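Week 5 handout: parking brakes, hill holds, and what the car is doing when it's standing still

Notes to go with tonight's class. I talk fast and I wander, so I type these up beforehand and you can scribble in the margins. If you missed last week (gear selection, creeping in traffic), get the sheet from the shelf by the door, as I'm going to lean on it a little.

## Where we're starting

Most of you drive something with two completely separate ways of keeping it still, and most of you use one of them. I did the same for years! I'd pull into the lot, shove it in Park, let go of the brake, feel that little lurch, and walk off. The lurch is the thing I want to talk about first.

When an automatic goes into Park, a small metal finger called the **parking pawl** drops into a notched ring inside the transmission. It locks the output shaft, and through that it locks the driven wheels. It's a tough piece of steel, but it's small, and if the car is on a slope, the whole weight of the car leans on it. The lurch you feel is the car rolling until the pawl catches in a notch and takes the load.

The **parking brake** works at the wheels, usually the rear ones. Cable, drum, caliper with a little electric motor, it depends on the car. It holds the wheels directly and it doesn't care what the transmission is up to.

## The order of things

Write this one down, it's the bit I ask about every term.

1. Stop with the foot brake, and keep your foot there.
2. Set the parking brake.
3. Shift to Neutral and ease off the foot brake for a second, so the car settles onto the parking brake.
4. Foot brake back on, shift to Park, engine off.

Step 3 is the one people skip. On flat ground you can, fine, go straight to Park. On a hill, please don't. If the weight is sitting on the pawl you'll get a hard clunk when you pull the lever out of Park next morning, and on a steep enough street it can take a real tug to get it out at all.

Getting going again is foot brake down, start, shift, and then release the parking brake. If the car has an electric one it may let go by itself when you touch the gas, usually only if your seat belt is buckled and the door is shut. Check your own manual for that, because they really do differ (my old wagon wanted the belt, my current car wants the belt *and* the door). 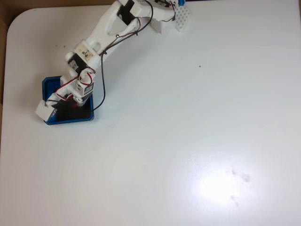
Manual transmissions have no Park, so the parking brake is doing the whole job and the gear you leave it in is your backup. First gear if you're facing uphill, reverse if you're facing downhill. What's holding the car in gear is the engine's compression, which leaks away slowly, so the car can creep a notch at a time over an afternoon. Think about what a thing is standing on. Even a little robotic arm like the white 3D-printed one, with its rotating base mounted in a blue tray on a tabletop, is only as steady as its base, and a car's base is four patches of rubber. If the patches can turn, nothing higher up is going to save you.

## Wheels and curbs

Turn the front wheels before you leave the car on any kind of slope:

- **Downhill, with or without a curb:** turn toward the side of the road. If it rolls, it rolls into the curb or off the roadway.
- **Uphill with a curb:** turn away from the curb, then let the car ease back until the back of the front tire rests against it.
- **Uphill, no curb:** turn toward the side of the road, same as downhill.

The uphill-with-curb one feels backward to everybody. Get a toy car and a hardcover book at home and try it, it'll click in ten seconds.

## Hill hold isn't a parking brake

A lot of newer cars have hill hold, or hill start assist, and a button marked HOLD or AUTO HOLD somewhere near the lever. Two different things!

Hill start assist keeps brake pressure on for a couple of seconds after you lift your foot, so you have time to get to the gas. Then it lets go. It doesn't ask you first.

Auto hold keeps the car stopped at a light with your foot off everything, for longer, and many cars hand over to the electric parking brake after a few minutes or if you open the door. Many. I wouldn't bet a bumper on it. Before you get out, set the brake yourself and look for the light on the dash.

## Reading the lights

A red **P** in a circle, or the word PARK or BRAKE, means the parking brake is on. If it's blinking, the brake may be halfway through its travel, or it may have failed to apply fully. Blinking on a slope means stay in the car with your foot on the pedal until you've sorted it.

A red brake light that stays on *after* you release the brake can mean low fluid. Don't drive on that and hope. Amber is usually the system telling you there's a fault, and you'll want it looked at soon.

## A worked example from my own driveway

I live up on Skandness Hill and my driveway is steeper than I'd like. Last April I came home with a trunk full of paving stones, 284 pounds by the receipt, parked nose down, straight to Park, no brake. Next morning the lever would not move. I had my foot on the pedal, button in, everything right, and it was stuck like a jar lid. I ended up getting a neighbor to push the car uphill an inch or so while I pulled, and out it came with a bang I felt in my teeth.

The shop over in Dresham checked the linkage and quoted me $205 for an adjustment. They also told me that if the pawl itself had gone, we'd be talking $2199, since the transmission has to come out. I've used the parking brake every single night from then on, including in my own garage.

## Cold weather

One exception to all my nagging. If you've driven through slush and it's going to freeze hard overnight, a cable-type parking brake can freeze *on*. Park on level ground, put it in Park (or in gear), block a wheel if you're nervous, and leave the brake off for the night. Electric ones can freeze up too, and some manuals tell you how to switch off the automatic setting for exactly this. Look under "winter" in the index.

## For next time

- Find your parking brake. Pedal, lever or switch? Bring me the answer, and the page number in your manual.
- Try the settling step on a gentle slope and notice whether the clunk goes away.
- Read the sheet on towing and Neutral, the one headed Rurkska Road. We'll do flat towing, dollies, and how to get a dead automatic out of Park with the shift lock release (it's normally a little slot under a cap near the lever, so have a look for yours).

The practice lot moves next week as well. We're meeting at the Hashemi Street entrance, the one with the ramp, so bring shoes you can feel the pedals through.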